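Open Day at the Skallivel Workshop: Questions and Answers

Last updated 15 Apr 2019

We went to the Skallivel open day so that you could decide whether to bother with the next one. What follows are the questions readers of this site sent in afterwards, with the answers as well as we can give them. We paid our own way and had no help from the hosts in writing this.

What is Skallivel?

A small company that builds software for robot arms. It does not make the arms. Its product is called Tondeo, and the claim is that Tondeo lets a pair of arms handle ordinary kitchen things in an ordinary kitchen. The open day is held at their workshop in Lewis, in a low building behind the feed store. If your map app sends you to the loading dock, keep going and turn left.

Is it really open to everyone?

Yes, if you book. There is a form on their site and it fills up. People who showed up without a booking were let into the lobby and given a brochure, and that was all they got. Kids are fine as long as an adult stays with them.

What does it cost?

Nothing to get in. Parking is on the street and the meters take coins only. Lunch is your own problem. There was coffee, and it ran out before the second talk.

How long should I plan for?

We were there all morning and could have left an hour earlier. The first talk is a company history and you can skip it without missing a thing. The table demonstration is the part worth seeing, and it runs more than once, so don't panic if the first group is full.

How close do you get to the robots?

Close enough to see what the fingers are doing. There is a line of tape on the floor and a staff member who takes it seriously. Tall people end up in front, as always. Ask to stand at the end of the row if you want a clear look at the gripper.

Do the arms work on their own?

This was the question we most wanted answered, and we came away with half an answer. In the first run an operator was moving the arms by hand controls, and the staff said so when asked. They did not say so before they were asked. The second run was described as Tondeo working alone, with a staff member standing by a stop button. We have no reason to call that false. We also had no way to check it from behind the tape, and a screen showing what the software was doing would have settled the matter. We suggested one. They wrote it down.

What about the 3,971 figure in the brochure?

The brochure says Tondeo has completed 3,971 "successful kitchen tasks." We asked how many were tried. The person at the desk didn't know and took our email address. A reply came a week later saying that 1,336 of those tasks were done in the Lewis workshop and the rest at a partner site called Wenis. That is a fine answer to some other question. Without the number of attempts, the big figure tells you the arms have been busy and very little else.

We also asked what counts as one task. Is picking up a cup a task, or is it only a task once the cup has been put down where it belongs? The reply skipped that one.

Were there any failures on the day?

Yes, and to be fair to them, they did not hide it. During the second run an arm closed on air next to a mug, backed off, and tried again. The staff let it play out and took questions about it. It was the best ten minutes of the visit. If the whole morning had been run that way we would have gone home in a better mood.

Is it fast?

No. Bring patience. One visitor timed a mug being moved from the table to the stand at 84 seconds, and the staff agreed that sounded right. They say speed comes later and that they would sooner have it careful. Fair enough – but the video on their home page is sped up, with a note to that effect in very small type.

What does the setup look like?

A kitchen table with an arm coming in from either side, and a modest collection of stuff to handle: mugs, a wooden mug stand, plates on edge in a rack, corn in a basket, a toaster oven. We had half expected rubber props and were glad to be wrong about the variety. Round things, thin things and things with handles are all hard in different ways, and a wicker basket has a rim to get past. Watch the pink mug if you go. Its handle points away from the nearer gripper, so grabbing it by the handle would take some reaching, and how the arm deals with that tells you more than the easy pickups do.

What we would like to see is a visitor picking where things go. We asked whether someone in the crowd could turn a mug around or swap the plates between runs. The answer was no, for safety reasons. We can accept that people shouldn't lean over a table with moving arms, but a staff member could have done it for us.
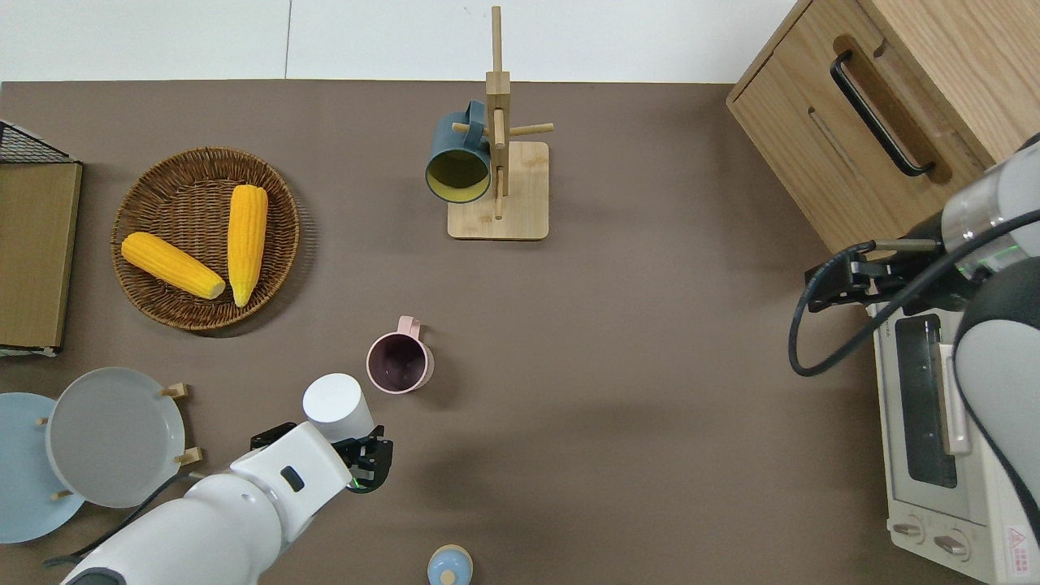
Does it use the toaster oven?

Not while we were there. The schedule listed "appliance handling" and the slot was given over to more questions. We were told it would be back on the program for the next open day.

Can I take pictures?

Yes, with no flash. Video is allowed during the second run and not the first. We asked why and got a shrug.

Is it good for kids?

Older ones, maybe. The waiting is long and the talks are aimed at adults who might buy something. A couple of younger visitors were happier watching from the bench by the window, and you can hear everything from there.

Will anyone try to sell me something?

Gently. You'll be asked to fill in a card with your job and your "interest in deployment." You can leave it blank. We did, and still got 2 emails.

When is the next one?

November, according to the desk. No day has been set. Booking opens on their site, and we'll add the link to this page once it works.

Are you going back?

Probably, if the appliance slot is on the schedule and somebody has found out how many attempts there were. Send us your own questions before then and we'll take the list with us.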